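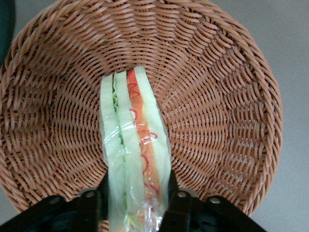 A wrapped sandwich in a round woven basket.

Comic Storage Tips: What's Worth Paying For and What Isn't

Every August my inbox fills up with the same question in slightly different words. It's hot, it's sticky, there are long boxes in the spare room, what should I buy? The stores would love you to buy everything. I've been boxing up single issues since the days of spinner racks and I own almost none of it.

Bags first. The cheap polypropylene kind will do for most of a collection. You'll read that they must be changed every couple of years or your books will turn to dust. Maybe. I have some in old bags that went cloudy and wavy, and the comics inside look the same as the ones I rebagged on schedule. I change a bag when it looks bad or the tape gives out. Polyester sleeves are clearer and stiffer, and if you own something that pays for a vacation, go ahead. For a run you picked up out of a dollar bin, no.

Boards matter more than bags. A bag with no board is a floppy comic in a floppy bag. Check that the size matches the era, as older issues are wider and you will crush a corner trying to force one in. "Acid free" on the label sometimes means the surface only, so read the small type.

I tried the Silik drying packs last year, 33 to a pouch. They claim to protect a full box for a season. I put them in one box and left the box beside it alone, and come fall I could not tell you which was which. A plain room dehumidifier did more for the whole closet, and so did moving everything off the outside wall.

Get the boxes off the floor. Two lengths of scrap lumber under each stack is plenty. The Rusham riser does the same job with rubber feet and costs what a decent hardcover costs. I'm told the feet don't mark wood floors. Neither do my two-by-fours with old socks on them.

Don't overfill. If you have to pry a comic out with two fingers, take a handful out of the box. If they slump, put in a spacer made from folded cardboard. A full long box is heavy enough to hurt your back, and the hand holes tear, so carry it from underneath. I've gone over to short boxes for anything I might want to read again.

Tape: put it on the back of the bag, and fold one end over on itself so there's a tab to pull. When you slide the book out, keep the flap folded well back. A strip of loose tape has ruined more covers of mine than sunlight ever did.

Sunlight is still a problem, mind you. The Gounder wall frames say they block fading. I hung one facing a window with a book I didn't care about, and the reds were going pink before long. Hang them in the hallway.

Cataloging. Etach is free up to 200 issues and then it isn't, and you find that out at issue 201 with the rest of the pile still on the bed. A spreadsheet with title, number and box is enough. I write the same thing on an index card at the front of each box, in pencil.

Musty smell: stand the comics loosely in an open box inside a bigger lidded tub, with a bowl of baking soda next to them, and leave it a couple of weeks. It helps some. It won't fix a book that spent ten years in a wet basement, whatever the video says.

Dryer sheets: please don't.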